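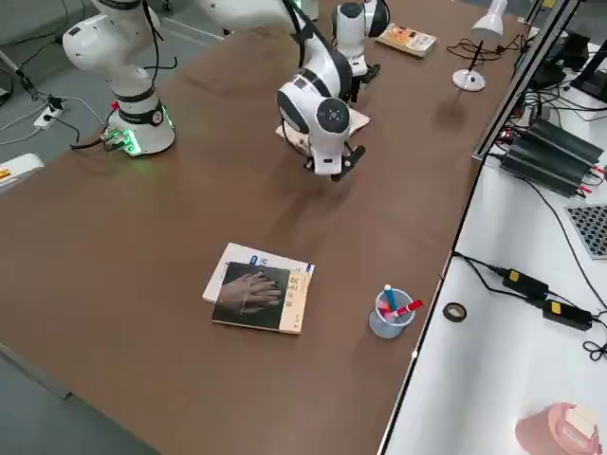
Print this page | E-mail this to a friend

Clearing off the big work table

I'm a piler. Mail, pens, library books, the box something came in, it all lands on the table and stays there until July. So these are the tricks that work for me (and a couple I stole).

Start with the paper. Anything folded gets opened, read once, and either goes in the recycling or in the one blue folder. I used to have six folders and I couldn't find a thing in any of them!

Next, markers. Scribble on the back of an envelope with every single one and toss the duds right then. My friend Yamila Painemal stores hers lying flat, and I've copied her ever since I lost 10 good ones in one winter. 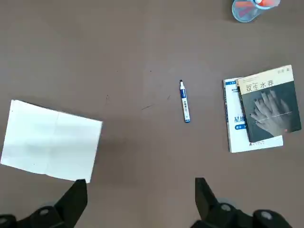
Paper on the left, marker in the middle.

For marker on the tabletop itself, dab on a little rubbing alcohol with a cotton ball and wipe toward the center of the spot so you don't spread it. Try it on a hidden corner first, please. I took the shine off my mother-in-law's sideboard and I still hear about it.
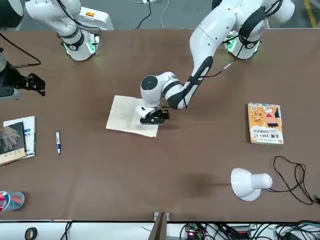

Once the spot's gone, go over the whole top with a damp rag and a drop of dish soap, then a dry one. Old T-shirts are better than anything you can buy. I cut mine into squares and keep 20 or so in a coffee can.

Books go last. Biggest on the bottom, spines all facing the same way, and no stack taller than your hand is long. If a cover is sticky, a barely damp cloth and then cornstarch, left on for 50 minutes and brushed off with a soft paintbrush. 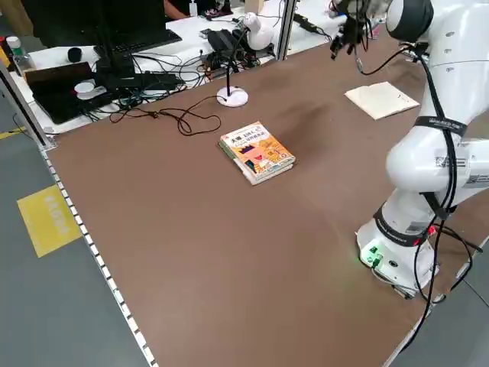
Books stacked up, bright cover on top.

Titilayo Wike wrote in to say she uses a dryer sheet for dusty page edges. Haven't tried it yet but I will!

E-mail this to a friend | Print this page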